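3. Equipment plan and budget

When our team started on the shirt-folding project, we honestly thought the arms would be the hard part to pay for, and everything else would be pocket change. Elba Cabral, who kept our spreadsheet, talked us out of that by the second meeting. We had quotes from Tronent and Plirkeck, and the Plirkeck one looked cheaper until we added shipping and a second set of cables. We went with Tronent for the pair and put the savings into spare gripper parts, which I am still very glad about.

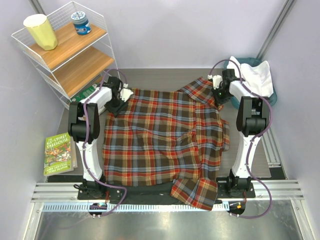

Figure 4. Both arms over the plaid shirt, with the shelf and basket in place.

The enclosure took longer to agree on than I would like to admit. Walls cost us $367, and a few of us wanted to skip them and buy a better work light from Ntuli instead. In the end we kept the walls (plain backgrounds make life so much easier) and borrowed a light from the lab next door. Cables and connectors came to $112, more than we had planned, mostly because we ordered the first batch too short and had to go back to Ferkenano in December for longer ones.

For next year's team, we would set aside money for six spare gripper parts and order them early. We would also ask for a bigger clothing budget, as thrift store shirts do add up.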